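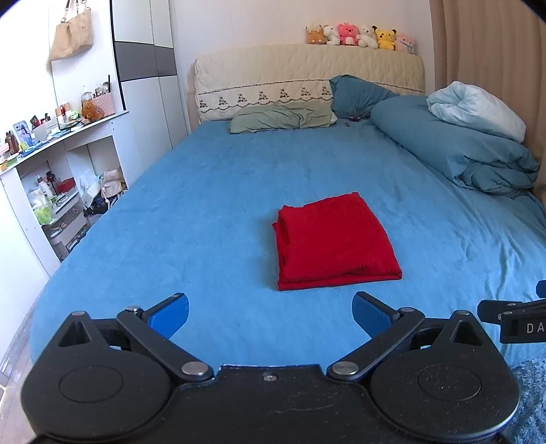
**Can a household robot be left to do the chores by itself yet?**

For a few chores, and with an adult in the home who can reach the stop button. Everything else on our list still needs a person doing part of the job or standing next to the machine.

## Home chore checklist, Skostomer arm on Rirow base

Site: family apartment, bedroom and kitchen
Inspector: Hiwot Moges
Second reader: Joanne Inskip
Household contact: Wanting Jin
Month: October

Marks: [x] passed, [ ] not passed or not finished. Comments are under the item they belong to. Items marked "hold" must be cleared before anyone runs the machine in that room again.

### A. Before power on

- [x] Stop button tested from the doorway and from beside the machine
- [x] Wheels locked, base does not rock when pushed by hand
- [x] Lift done by two people

 The unit weighs 28 pounds without the base. Kadir carried it alone up the stairs last time and was told not to.

- [x] Cable run along the wall and taped at the door
- [ ] Finger pads clean and tight

 HM: Left pad had lint packed under one corner. Wiped and refitted. I want this looked at after every laundry run, so the box stays open until the log sheet has a line for it.

 JI: Line added. Close at next visit.

- [x] Speed limit set to the slow home setting
- [x] Household told which rooms are in use and for how long

### B. Bedroom: towels and bedding

- [x] Bed height entered correctly
- [x] Machine stops when a hand is placed on the mattress inside its reach
- [x] Picks up a folded towel from a flat surface

 HM: Folded red towel on a blue sheet is the easy case. The color difference is strong and the towel lies flat. Do not read this pass as covering a towel the same color as the bedding. The run on white on white was stopped when the pads closed on the sheet.

- [ ] Keeps the fold while carrying

 HM: Held for the short move to the edge of the bed. Came open on the longer move to the shelf. Gripping nearer the middle helped.
 Guangming Liao: Middle grip is now the default for anything the software calls a towel. It does not always know what a towel is.

- [ ] Folds a towel from a heap

 HM: Not passed. It found one corner and kept looking for the next. I ended the run. A person would have been done before it started moving.

- [ ] Straightens duvet **(hold)**

 HM: Do not attempt with the current software. A rolled duvet is bulky, it sags over the side of the bed, and the arm cannot tell how much cloth is hanging below its view. When it pulled, the base shifted. Wheels were locked.

 JI: Agree with hold. Is this a base problem or a grip problem?

 HM: Both. Even with a heavier base I would not sign it off, as there is no force cutout on a slow pull.

- [x] Leaves soft toys on the headboard alone

 HM: Keep-out line drawn along the top of the headboard in the room map. The arm respected it on all runs. Wanting asked for this one and I think it should be standard in a bedroom.

- [ ] Small objects on the bed found and reported before cloth is moved

 HM: Missed the small dark objects by the pillow, possibly hair clips. If it drags a sheet with clips or pins on it, they end up on the floor or in the wash. For now the person on duty checks the bed by hand and clears it first.

### C. Bedroom: shelves and floor

- [x] Floor strip beside the bed wide enough for the base
- [ ] Shaggy rugs recognized as a no-drive area

 HM: Recognized from one direction only. Rug to be rolled up during runs until this is fixed.

- [ ] Puts an item on a full shelf without moving what is already there

 HM: Not passed, and I would not expect it soon. Real shelves are crowded. Glass sits beside paper boxes and packets. The arm is accurate enough with an open spot in front of it, but on a full shelf it has no idea what can be nudged and what will break.

 JI: Did anything break?

 HM: No. I used plastic tubs for the test.

- [x] Glass and liquids taken out of reach before the run

 Reach is up to 80 centimeters from the center of the base. Measure it with the tape. Do not judge it by eye.

- [ ] Curtains tied back

### D. Kitchen

- [x] Carries an empty plastic bowl from table to counter
- [x] Stays away from the stove when the stove is marked as on
- [ ] Marks the stove as on without being told

 HM: It depends on somebody pressing the button in the Pan app. People forget. I forgot during the inspection. Treat the kitchen as off limits while anyone is cooking.

- [ ] Wipes the counter

 HM: It wipes, but it wipes around crumbs as if they were objects to protect. Not a safety matter. Recorded for Fisov, who supply the vision part.

- [x] Knife drawer latched

### E. People and pets

- [x] Stops when an adult steps in front
- [x] Stops when a child-height dummy is placed in front
- [ ] Stops for something low and moving

 HM: Tested with a toy car on a string. It stopped late on two passes. No pets in this home, so the run was allowed to go on. It would be a hold in a home with a cat.

- [x] Stop button can be found by someone who was not trained

 HM: Asked Wanting's mother. She went straight to it.

### Comments for the file

**From the inspector.** The machine is safe enough in the bedroom with the limits above. It is not yet useful there in the sense the family means. Wanting's question at the end was whether she could start it and go out for groceries. I told her she cannot. The part that would save her time is the heap of clean laundry, and that is the part it does not do.

**From Joanne Inskip.** Please separate "unsafe" from "slow" on the next form. The duvet is unsafe. Towel folding is slow. Right now they get the same empty box and the engineers read them the same way.

**From Guangming Liao.** Agreed on the form. On the shelf test, we can offer a mode where the arm only sets things down in one marked spot. It is less than people hope for, but it could pass.

**From Kadir Dağdelen.** I will bring the heavier base next time, and a second person.

### Open before next visit

1. Pad check after laundry runs, log line in use
2. Duvet hold stays in place
3. Rug recognition from all directions
4. Marked-spot mode for shelves, with real household items except glass
5. New form with separate columns for safety and speed

Signed off for bedroom use with an adult present: HM
Kitchen: not signed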